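Support > Recycling > Drink containers

Container returns: your questions answered
Jun 25, 2022
By Divya Nair

Which containers can I bring to the Katona depot?

Aluminium cans, glass bottles, plastic drink bottles and small juice cartons. Wine and spirit bottles go in your kerbside bin. Milk containers do too, whatever they are made of.

Do I need an account?

No. You can be paid in cash at the counter. If you would rather have the money go to your bank, register with Hotach first and bring the barcode on your phone.

Should I crush my cans?

Please don't. The counting machine reads the label and barcode, and a flattened can is usually rejected. Empty them, give them a quick rinse and leave the tabs on. 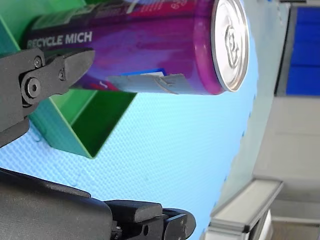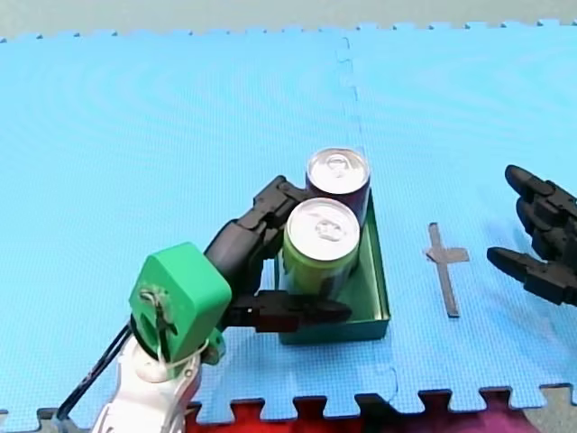
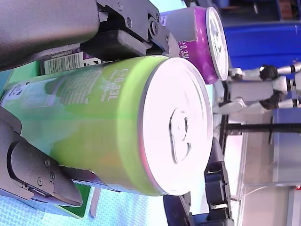
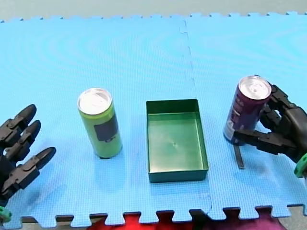 Drink cans in various positions.

Can I return cans bought overseas?

You can drop them off, but no refund is paid on them. We only pay on containers carrying the local refund mark. Put the others in the yellow bin beside the counter and they will be recycled as scrap aluminium.

Is there a limit on how many I can bring?

You can bring up to 230 containers without booking. For bigger loads, ring the depot and ask for Gaetano Vitale, who will give you a time at the rear roller door. Trailers are fine. Please sort glass from everything else before you arrive.

Do lids need to come off bottles?

Yes. Plastic lids go in the tub near the entrance. Metal lids can go in with the scrap.

How long do bank payments take?

Allow two business days. If nothing has arrived after that, email us a photo of your receipt. We can't trace a payment without the receipt number.

Can a school or club collect the refund?

Yes. Ask at the counter for a group form. Once it is processed, anyone can quote the group's number and the refund goes to that account. You must be 18 or over to sign the form.

Do you pick up from home?

Not at present. We hope to start a pickup run in October and will post the streets on this page.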